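Haldane (planning software)

Haldane is a task planner for two-arm robot cells, developed at Utusov and used mainly for taking apart desktop computers.

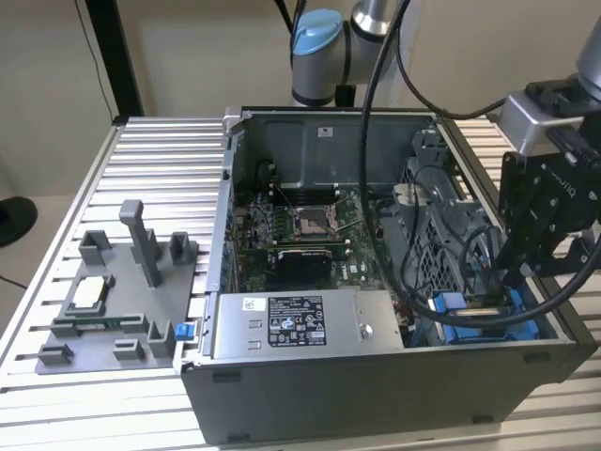 The planner picks the order in which parts come out and assigns each step to an arm. Utusov claims it replans in 200 milliseconds after a failed grasp. The figure comes from its own test of 353 runs, and the logs have not been released. A repeat attempt at Dultley completed 257 runs and reported much longer pauses whenever cables were involved. Haldane treats cables as rigid obstacles, a shortcut that version 2 kept. Claims that it handles "any tower" rest on a short list of case models stored in Bestonus, its parts database.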